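Home | News | What's On | Clubs | Contact

Flower table afternoons return to Coltow on Tuesday

The flower table is coming back to the Coltow community rooms this spring, and if the number of people who have stopped at the front desk to ask is anything to go by, it has been missed! The first afternoon is on Tuesday at 2, in the long room next to the kitchen, and it will run every week from then until the tulips give out, whenever that may be.

Anyone who came along last year will remember how it goes. You find yourself a seat, you pick out a few stems and something to put them in, and for an hour or so you fuss with them in good company (there is usually cake, and there is always coffee). No lessons are given and no prizes handed out, although people do tend to wander up and down looking at what everyone else has made, and a fair amount of borrowing of ideas goes on. Last season ended with 1342 stems put into water over the whole run, a figure that surprised even the regulars.

There are 18 places each week. Ateş, the flower shop on the corner, is giving the tulips again, in whatever colors come in that morning, and Jolell has passed along a big box of vases, jars and old bottles left over from its shop windows. If you have a favorite vase at home you are very welcome to bring it, but please put your name on the bottom with a piece of tape, as we still have two from last year that are waiting to be claimed.

The afternoon is free to join, and a jar will be set out by the door for anyone who would like to help with the coffee. Places can be booked at the front desk or by leaving a message on the office phone. The long room has step-free access from the parking lot side, and children are welcome with a grown-up.

Arranging tulips is kinder to beginners than most people expect, and a small handful will do nicely. Start with the bottle or glass you like best and hold the stems up beside it before you cut anything, because a long-stemmed tulip can be shortened twice but never lengthened. Mixing colors is half the fun, and a dark maroon one next to a bright red one and a yellow-and-red one, with a bunch of artificial white flowers to fill in between them, makes a cheerful start for a ribbed glass bottle or even a plain drinking glass. Take your finished flowers home with you, and do change the water when you get there.
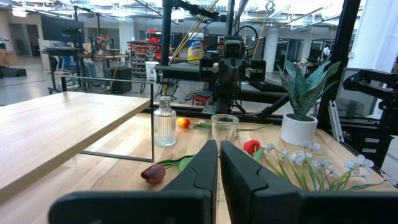

Recent items
Vondent Hall reopens its reading corner
Seed swap moves to the long room
New hours for the Coltow front desk
Soup lunch raises 60 dollars for the garden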